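Subject: Re: [vornen-build] Arm stalls at the end of a reach?

On the February list, somebody wrote:

> Has anyone else with a Clesta shoulder board seen the arm stall
> right at the end of a long reach? Mine gets most of the way there,
> hums, then gives up and throws a following error. Short moves are
> fine. I have already swapped the supply and it made no difference.
> Also, what are you all using for pick practice? I am sick of wooden
> cubes.

Yes! Mine did the same thing for a couple of weeks and I nearly took the whole shoulder apart over it, so please read this before you get the hex keys out.

Check your acceleration limit first. The Clesta board ships with it set at 996, and with the arm tucked in you'd never notice a problem. Stretch it all the way out with a gripper hanging off the end and the shoulder joint just can't keep up. I dropped mine to 400 and the following errors went away that same evening. It's slower, sure, but I'm doing this on a bench in a shared workshop with other people walking past, so slower suits me fine.

Second thing, and this one was all my own fault – my cables were too short. I'd zip-tied them tight along the arm so it looked tidy, and at full reach they were pulling back on the wrist. I cut every tie off and let the cables hang in big loose loops. Ugly as anything, and now and then a loop drags through the stuff on the table, but the wrist moves freely. If anybody has a routing that's both tidy and slack I'd love to see it. I tried the spiral wrap that Kurek sells and it was way too stiff for me (maybe their thinner one is better?).

On the power supply, I wouldn't bother swapping it again. I went through 12 runs with the old one and then the same again with the new one and couldn't tell them apart.

As for pick practice, go raid a toy kitchen! I got a bag of play food secondhand and it's so much better than cubes. The strawberries roll away if the fingers close unevenly, so they tell you right away that your centering is off. The banana is half peeled, and the peel sticks out every which way, so the gripper has to come in from a decent angle. The ketchup bottle is my hard one. I lay it down on a plate, and the plate likes to slide along with it. My best streak with the bottle is 16 in a row and then I got cocky and changed the finger pads.

I also throw in a colander and a little cup, because I want to get to "put the fruit in the thing" by summer. The colander is going OK. With the cup I keep going for the handle and missing it, so for now I'm telling the planner to grab the rim.

One question back at you: are you running the Fondusska firmware or the stock one? The Fondusska build has a softer stop at the end of each move and I've been going back and forth on whether to flash it. I'm on stock and a bit scared of losing my calibration, which took me over a whole weekend to get right. If you've made the jump, did your joint offsets survive?

Photo of my table at the bottom. I can send my config too if you want it, just say so – it's a mess but it's commented.

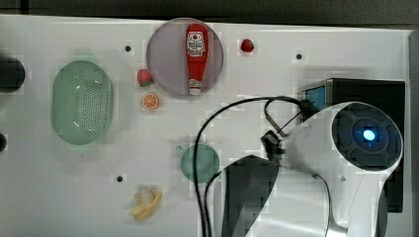 My bench with the play food laid out, ketchup on the plate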